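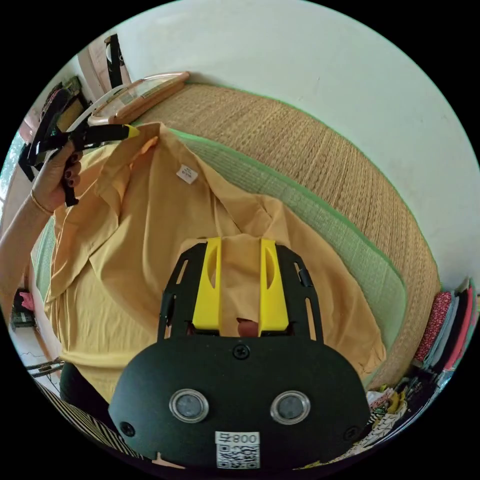 Two-finger hand grippers on a mustard-yellow garment, spread on a woven mat.

Equipment > Hand-held grippers > Tavberg pair sets

Tavberg Two-Finger Hand Gripper, Pair Set

The Tavberg is a hand-held gripper for recording manual work that a robot arm will later be asked to do. One operator holds a gripper in each hand and does the job the usual way. The set is sold for folding, sorting, packing and light tabletop handling. It is used mostly on cloth, and the finger shape was chosen with cloth in mind.

Kusolon sells the Tavberg in pairs only. Single grippers are available as replacements to customers who already own a set.

What is in the set

Two grippers, left and right
Two pairs of fingers, fitted
One spare pair of fingers
Two wrist straps
Charging base with power lead
Screwdriver for the finger mounts
Printed setup sheet

The recording computer is not included. Any recent laptop with 300 GB of free space will do for a first project. Plan on moving files off it at the end of each working day.

How many sets to buy

Most first orders are too large. One pair keeps one operator busy, and an operator needs breaks, so a team of three people can share a single set without much waiting. If you want two stations running side by side, order two sets and one spare gripper. Past 4 stations, talk to us before ordering, as charging and file handling start to cost more of your day than the recording does.

Hiu-tung Tang, who handles our project quotes, asks every new customer for the same thing: a list of the tasks and how many good recordings of each they need. Send that with your first message and the quote comes back faster.

Budget lines people leave out

Fingers. They are a wear part. Soft cloth is easy on them, zippers and metal buttons are not. Allow one replacement pair per gripper for every 65 hours of recording.

Garments and props. A folding project needs a mix of sizes, weights and colors. Secondhand clothing is fine. Leave the care tags on if the clothes your robot will meet have them.

Work surface. A floor mat or a low table both work. Pick the one that matches where the robot will be used. Operators who work seated on the floor tire in different places than operators at a bench, so plan shorter turns at the start.

Operator time. This is the largest cost in nearly every project we quote. Add half a day per person for practice. Picking up a single layer of fabric takes some getting used to, and the first hour of recordings is usually thrown away.

Checking. Somebody has to watch the recordings and reject the bad ones. Count on one hour of checking for every 3 hours recorded.

Buying or renting

Rental makes sense for a trial of up to four weeks. After that the purchase price is close enough that we suggest buying. Rental sets are the same model, inspected between customers, and come with the spare fingers. Half of the first month's rent is taken off the price if you go on to buy.

The Testa case is a separate item and is required for rentals that travel by air.

Fit with your robot

The Tavberg fingers can be mounted on an arm with the Florketti adapter plate, sold separately. Using the same fingers on the arm as in the recordings saves a good deal of trouble later. Check the bolt pattern of your arm against the drawing before ordering – adapter plates are cut to order and cannot be returned.

Lead time and support

Sets in stock ship within the week. Adapter plates take longer, and the date is given on your quote. Setup help by video call is included with the first set. Jozef Martens runs those calls and can also look over a task list before you start.

Tagged: grippers, garment handling, data recording, planning a purchase

© Kusolon | Sales and rentals: use the quote form or ask for Hiu-tung Tang | Back to top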